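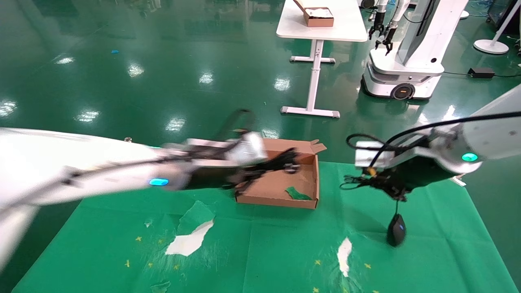 Why do robots have different kinds of hands?

Different jobs need different ways of holding on. A hand that is splendid at lifting a heavy box might be hopeless at picking up a grape, so the people who build robots try out lots of hands and see which one suits which job.

Have a look at your own hand for a moment. You can pinch a crumb, carry a bucket, turn a key and scratch your nose, all with the same five fingers. Robot builders call a robot's hand a gripper, and the simplest sort has just two flat fingers that slide together, a bit like the tongs you might use for salad. We call those parallel grippers, and there's a pair of black ones on the tall white robot standing near the table.

The two arms reaching over the green mat have something fancier on the end. Their black hands have several fingers, and on the right-hand one you can spot little bits of yellow wiring at the joints. It has a computer mouse dangling underneath it by its thin black cord, beside an open cardboard box.

A computer mouse is a lovely thing to practise with (and much trickier than it sounds!). The body is smooth and rounded, and the cord is thin and bendy, so it swings about and never hangs quite the same way twice. Scraps of paper are hard too, for a different reason: they lie so flat that a finger can't easily get underneath. Try picking up a bus ticket with oven gloves on and you'll soon see what I mean.

When our friend Daichi Sasaki compares two grippers at the Adthorpe workshop, he gives them both exactly the same objects and the same number of turns. One Tuesday he gave each gripper 115 tries at lifting a bendy cable. It took until teatime, and he wrote down every single drop, even the silly ones.

Would you like to have a go? Find a pair of kitchen tongs and a clothes peg, and collect a sock, a pencil and a sheet of paper. Give each "gripper" 7 tries at each thing and put a tick in your notebook whenever it holds on while you count to three. Then swap with a friend and see whether they get the same ticks as you.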